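Extras and Small Speaking Parts Wanted for "Petmont," a Half-Hour Comedy

Palacios Pictures is casting local people for the second season of Petmont, and we would love to meet you. You don't need an agent, a headshot or any acting background. You do need to be free for at least part of August, able to get yourself to our stages in Flornmont, and happy to spend a long day in good company.

If you missed the first season, Petmont follows the night staff of a small-town radio station that has lost nearly all its listeners and keeps broadcasting anyway. Season one was six episodes, and most of the faces in the background belonged to people who live within a short drive of the set. We got so many kind notes about them! The woman who eats soup through the whole of episode four has her own fan page. So when the writers sat down to plan the new episodes, they wrote the town in a lot bigger, and now we have to fill it.

What we're casting

We have 68 small roles to fill. Most are extras with no lines: diner customers, choir members, people in line at the bank, a bowling league, and a crowd at a very badly run telethon. A smaller number have a line or two, and those will be offered to people who come to the open call and read for us. We are looking for adults of all ages, and we especially need:

Choir singers, any voice part (you will be singing live, and you can be a little flat)
People over 70 for the bowling league
Identical or near-identical twins
Anyone who plays the accordion
Two people who can call a square dance
A notary, or someone who can stamp paper with real authority

The telethon is our biggest shoot of the season and calls for 100 people in one room. If you can only give us one day, please make it that one. It's going to be loud and fun, and there's a guest star we are not allowed to name yet. (Please don't write in to ask. Our casting assistant is a terrible liar and it puts her in a spot.)

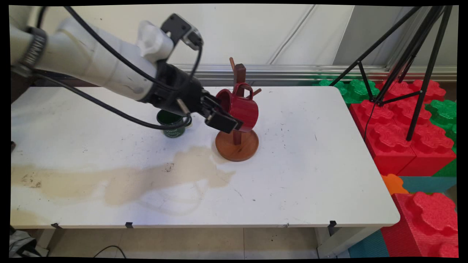
Most of the season takes place on three standing sets: the radio station, the Pranness Diner and the lobby of the old bank. Extras usually stay with one set for the whole shoot, so the same regulars turn up week after week and the audience gets to know them. Diner people get the most screen time. You'll be asked to do small, everyday things over and over while the main cast talks in front of you, such as stirring coffee, folding a napkin or lifting a red mug off a wooden mug tree, and you'll need to do them the same way in each take. It sounds easy, and by the ninth take it's a real skill. If you're the sort of person who enjoys that kind of thing, tick "diner" on the form.

What a day is like

Call time is 6:30 a.m. for most days and noon for the night scenes. You check in, get some breakfast, and go through wardrobe and hair. Then there is waiting. Bring a book, bring knitting, bring a deck of cards. When we need you, an assistant director will walk you to set, show you your spot and tell you what you're doing. Some people get used for six setups in a row, others for one. A full day can run ten hours including lunch, and lunch is good - the catering crew came back from season one and so did the peach cobbler.

Phones stay in the holding area while we're rolling. No photos on the stages, please, and nothing posted about the story until the episode has aired.

Pay and practical stuff

Every role is paid, including fittings. Your day rate will be written into your offer, along with the rate for speaking parts, so you can look it over before you say yes. Parking is free in the lot behind Stage 2. The stages are step-free, and there's a quiet room next to wardrobe. Tell us on the form if there is anything that would make the day work better for you.

You must be 18 or older and have the legal right to work in the United States. We can't cover travel or hotel costs this time.

Clothes: please plan to bring three outfits in plain, solid colors. Avoid bright white, thin stripes and anything with a logo. Choir robes and bowling shirts will be provided. If you own a good ugly sweater from before 1995, wardrobe would like to see it.

How to apply

Fill out the casting form at the front desk of the Flornmont stages or ask us to mail you one. Along with your name and contact details, we need:

Two recent snapshots, one of your face and one full length (taken on a phone is fine, no filters)
Your height and your clothing and shoe sizes
The dates in August when you are free
Anything unusual you can do

Take that last one seriously. Last season 1,587 people applied, and our casting director, Carmela Alcaraz, read the "anything unusual" box on every single form. She found a hog caller, a retired lighthouse painter and a man who can whistle two notes at once, and all three ended up with scenes built around them. If you applied last year and didn't hear back, please try again. The stories are different and so are the people we need.

Open call for speaking parts

The open call will be held in the rehearsal hall beside Stage 1, from 10 a.m. to 4 p.m. There's nothing to memorize. You'll get a half page when you sign in and read it with one of our writers, usually twice. Expect to be in the room for five minutes or so. We'll send the date to everyone who ticks "speaking part" on the form.

We can see 24 people an hour, so there may be a line. Groups are welcome - come with your sister, your bowling team or your whole choir - but each person needs to fill out a separate form.

If you're chosen, you'll get a call from the casting office with your role, your set and your fitting time. We keep all other forms on file through the end of the shoot, and people do get called in at short notice, so keep your phone handy in August.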